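[refurb-bench] Re: Drive carrier order in the teardown sheet

From: Lavanya Menon
To: refurb-bench list
Date: 2025-10-26

Oisín Corrigan wrote:

> The current teardown sheet for the Dell towers has drives at step 10,
> after board, CPU, memory and supply. I keep running into the same
> thing: with both carriers still in the cage, the data cables are under
> tension while you work on the board, and the right-hand bay is hard to
> reach once the harness has been folded over it. Can we move drives to
> the front of the sheet? Also, does anybody have a note on which bay is
> bay 0? The Skellano inventory form wants it and the sheet does not say.
>
> I have 34 of these on the shelf for the December lot and would like
> one answer before I start.

Oisín, all,

Agreed on moving the drives forward. Draft wording for the new sequence is below. It replaces steps 4 through 10 of the old sheet. Steps 1 to 3 (asset tag, power cord, side panel) stay as they are.

Case goes on its side, open side up. Before touching anything, look at the drive cage and establish which bays have a drive in them. On these towers an empty bay still gets a carrier, so a blue handle tells you nothing about whether there is a drive behind it. You have to look down past the handle for the dark edge of the drive and its connector. The sheet should say "carriers present" and "drives present" as two separate fields. At the moment it has a single "HDD qty" field and people have been filling it in both ways.

The part of the case I mean is the cage below the supply, with the two blue carriers side by side and the harness coming down between it and the board.

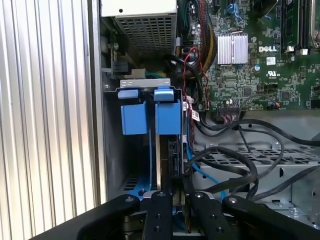 Muthu Pisharody replied off-list that the two-field version should also go on the Cilmont label, because that label is what gets read at intake and the sheet stays on the bench. He would keep the label text short: C2/D1 for two carriers and one drive, and so on. I have no objection. The label template is on the share under Iyengar, in the same folder as the weight table.

On order. Proposed:

4. Disconnect data and power from each drive. Pull on the plug body, never on the wire. Leave the cable ends lying on the board side of the cage.

5. Remove carriers, left bay first. Squeeze the handle, draw the carrier straight out along its rails. If it binds, push it home and start again. Do not lever against the cage wall.

6. Memory. Open the latches at both ends of each slot, lift the module out square, into the tray.

7. Release the CPU lever, open the retention frame, lift the CPU by its edges, into the tray. Leave the lever up so that the next person can see the socket is empty.

8. Supply.

9. Board.

Carriers go back in the empty cage after step 9 if the chassis is being kept. If the chassis is going to Travley for metal, carriers go in the plastics bin.

The tray question came up last month as well. Loose parts should sit to the left of the case, and each part should have its own pocket. Flat on the bench is not acceptable for a CPU. A module and a CPU from the same machine stay together until the label has been printed. 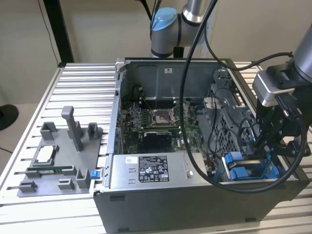

If there is an add-in card in the machine, it comes out between steps 6 and 7 and gets its own line on the sheet. Do not leave it seated while the board is being lifted. The card retention is the blue latch column at the rear of the chassis, and the latch for that slot must be open before you pull. I have seen two brackets bent by skipping this, both on cards we could have resold.

On handling the carriers once they are out: keep the drive in the carrier until it reaches the wipe station. The carrier protects the sides and gives you something to hold that is not the drive. The circuit board and the connector pins are exposed on the open face, so set it down with that face up, and do not stack carriers face to face. The 8-slot rack takes them upright with the handle outward.

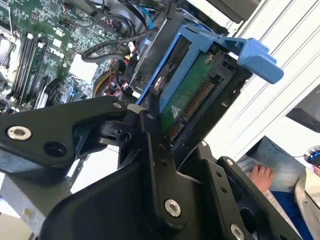
Drive in its blue carrier, circuit board and connector exposed.

Serial numbers are to be read at the wipe station. Reading them at the bench means turning each carrier over twice, and the transcription errors in the last lot all came from that stage.

Bay numbering. I could not find anything on the old form that defines it. For our purposes I suggest: case on its side, supply at the far end from you, left bay is 0, right bay is 1. This is a house convention only and the sheet should say so. It does not have to match the port number on the board. With the case set down that way, a machine with its only drive on the right is recorded as "bay 0 carrier only, bay 1 drive". 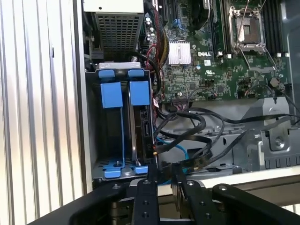
Omid Fallahi would prefer "L" and "R" over numbers, on the grounds that the form accepts any two characters and that a number invites people to compare it with the port. He also asks that the orientation be drawn on the sheet as a small outline with the supply marked, since "left" changes as soon as somebody walks around to the other side of the table.

I can live with L and R. The outline drawing I will add in either case.

Still open:

- Whether the drive screws stay with the carrier or go in the screw cup. Babar Bajwa has the old rule somewhere. Babar, please post it if you can find it.

- Whether a carrier with a broken latch counts as present. My vote is yes, with a "B" after the carrier count.

- Oisín, please hold the first 4 machines of your lot until the revised sheet is on the share. The remainder can follow in any order.

Lavanya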